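Splinter under the nail, 6 days in. Tweezers?
Home Remedies and Small Disasters > Hands and Feet 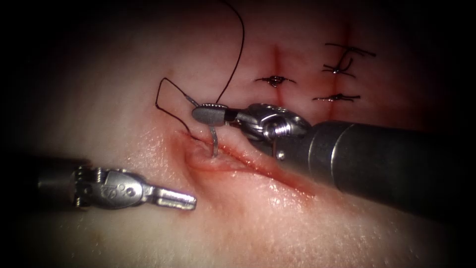

follby_fred wrote:
So I have a cedar splinter under my right thumbnail, courtesy of a fence I was told would take one afternoon. I've been at it with the drugstore tweezers that came free with the nail clippers, and all they do is slide off and push it deeper. What I want is a jaw with fine ridges across the gripping surface, like the upper one on that instrument coming in from the right, in a size and price meant for a man with one splinter. Does such a thing exist, or do I keep soaking my thumb in Epsom salts like somebody's grandmother?

Thu 30 June

najwa_a_h wrote:
Somebody's grandmother here. The salts work fine if you give them time. You've been soaking for what, two minutes during a commercial?

follby_fred wrote:
Four minutes. It was a long commercial.

parsa_pete wrote:
Ridges are the wrong answer. Ridged tips crush wood. You get half the splinter and a nice paste. Buy slanted tips, smooth, and make sure they meet when you squeeze. Hold them up to a lamp. If light comes through, put them back on the rack.

mxyao wrote:
Disagree with Pete, as is traditional. Smooth tips are great for eyebrows. Cedar is soft and oily and smooth tips skate right off it. I bought a fine serrated pair in April for 18 dollars and they've pulled cactus, fiberglass and a piece of the Jemomberg boardwalk out of three different family members.

parsa_pete wrote:
18 dollars for tweezers.

mxyao wrote:
You own a 300 dollar cooler, Pete.

parsa_pete wrote:
It keeps ice.

najwa_a_h wrote:
Boys. It's been six days and it's under the nail. Is it red? Does it throb at night?

follby_fred wrote:
Define throb.

najwa_a_h wrote:
That's a yes. Stop digging and go to the walk-in on Nivar Street. I paid 60 for mine and was out before my parking ran out.

mxyao wrote:
Seconding Najwa. I'd only go after one myself if the end is sticking out. Pull it the way it went in and don't squeeze too hard.

follby_fred wrote:
Fine, going tomorrow morning. The fence is still missing a gate if anyone's free Saturday.

parsa_pete wrote:
I'm washing the cooler.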